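Public Gallery: Frequently Asked Questions

Macedo Regional Assembly, Visitor Services
Last revised Sun 23 October

Do I need a ticket to watch a sitting?

No. Walk in through the side entrance on the river side, show a photo ID, and take any free seat upstairs. The front row has the best view and the worst knees. Groups of school age should write ahead so that we can warn the members to behave.

When does the Assembly sit?

Afternoons, when there is business, and there is usually business. The order paper goes up outside the chamber the evening before. It gives a starting time, and you should treat that time the way you would treat one given by a plumber.

The door was locked halfway through a debate and we were all asked to leave. Did we do something wrong?

Almost certainly not. The Assembly went into closed session. Any member can move for one, and if the motion is seconded and carried, the gallery is cleared, the sound feed is cut, and the clerks look at their shoes. You may wait in the lobby. The shortest closed session on record lasted four minutes. The longest took in dinner.

Can I find out what was said in a closed session?

The decision is read out when the doors open again. The discussion stays sealed for seven years, by which time most of it has been in the papers anyway.

How many readings does a bill get?

Two. At the first, the member in charge explains what the bill is for, and the other side explains what it is really for. It then goes off to be picked over clause by clause, and comes back for a second reading and a final vote. The ferry licensing bill, introduced in June by Carolina Brandão, is still being picked over. Please stop calling us about it.
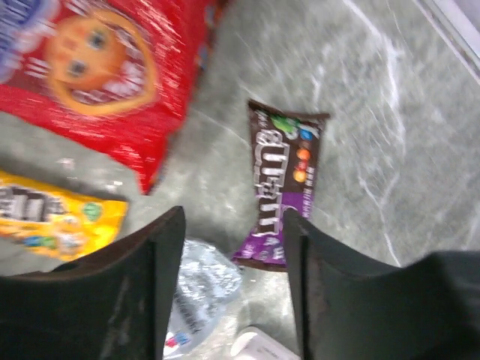
What happens if the vote is tied?

The Speaker, Conceição Bragança, may vote only to break a tie, and by custom votes to leave things as they are. Members know this, so a tie counts as a loss for whoever wanted the change, and you will see a certain amount of running in the corridors beforehand.

Why do members keep standing up and saying "point of order"?

A point of order is supposed to draw attention to a breach of the rules. In practice it also draws attention to the member. The Speaker hears it, thanks the member, and rules that it was not a point of order. Then another one rises.

May I clap?

No. You may not boo, hum, hold up a sign or turn your back in a meaningful way either. Ushers give two warnings and then show you out. Members are allowed to bang on their desks, and we agree that this seems unfair.

May I take notes or record?

Notes, yes, in any form you like. Phones can stay in your hand if they are silent. Recording is for accredited press only, and Lurdes Simões at the press desk handles the passes. She will want a letter from your editor. If you are your own editor, she has heard that one.

Who represents me?

Look up your street on the district map in the lobby. If you live in Erorach you have been in two different districts since the boundaries were redrawn, depending on which side of the main road you sleep. The map is correct. The sign next to the map is not, and we have asked for a new one.

Can I speak to the Assembly myself?

Yes, by petition. Write down what you want, sign it, add your address, and hand it in at the clerk's window. Eduardo Aguiar reads every petition that comes in and will write back if yours needs fixing, most often for the missing address. If it is accepted, you may be invited to speak. You get seven minutes, and there is a bell.

Is there a transcript?

A corrected transcript is posted once members have had a chance to check their own words. They may fix grammar and slips of the tongue. They may not add jokes they thought of on the way home, although Ludger Brinkmann in the transcript office can tell you that people try.

I have a question that isn't answered on this page.

Ask at the clerk's window on any sitting day before the bell goes. After the bell, everyone who knows the answer is in the chamber.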